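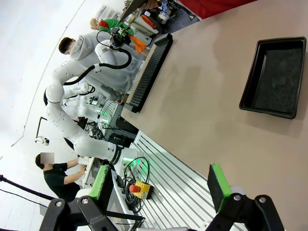
Chapter 7. Specifying a Packaged Workcell

7.1 Scope of the chapter

Earlier chapters treated the arm, the gripper, and the controller as separate purchases. Many small plants now buy them together. A packaged workcell is sold under one part number, with the arm, mounting rail, end-of-arm tooling, a wrist camera, and the safety circuit supplied by one vendor. The buyer provides floor space, power, and parts to be handled.

The running case is the Drosteck bench cell, sold with either the Zillska two-finger gripper or the Brakitz vacuum head. A competing kit from Nouri is used for comparison in Sections 7.5 and 7.6. By the end of the chapter the reader should be able to check a vendor's quotation against a written task description and mark the items that are missing from it.

7.2 What the quotation covers

The base quotation for the Drosteck cell has 20 line items. They fall under three headings: hardware, software licenses, and site work. Hardware is usually complete. Site work is where most omissions occur, and cable routing is the one most often left out. A cable that clears the arm in the home position may be pulled tight at full reach, so the quotation should state who routes the cables and who checks them through the full range of motion.

Finger pads are a wear item. The quotation should give the pad material, the number of spare sets, and the screw size used to fasten the finger brackets. If the brackets cannot be removed with a common hand tool, the tool must be listed as well.

7.3 Placement of the stop control

An emergency stop with a red mushroom button may be mounted on the rail, on the table edge, or on a separate post. Rail mounting keeps the cable run short. It also places the button near the arm, and a second button outside the reach of the arm is then required in this text's worked examples. In a shared room with more than one arm, the drawing must show which arms each button stops.

7.4 Reach and table size

Let the arm base be fixed at one end of the rail. In Example 7.1 the rail is 197 cm long and the table is 70 cm deep. The reader is asked to find the part of the table that the gripper can reach with its fingers pointing straight down. Parts trays should be kept inside this area, with a margin on every side equal to the width of the open gripper.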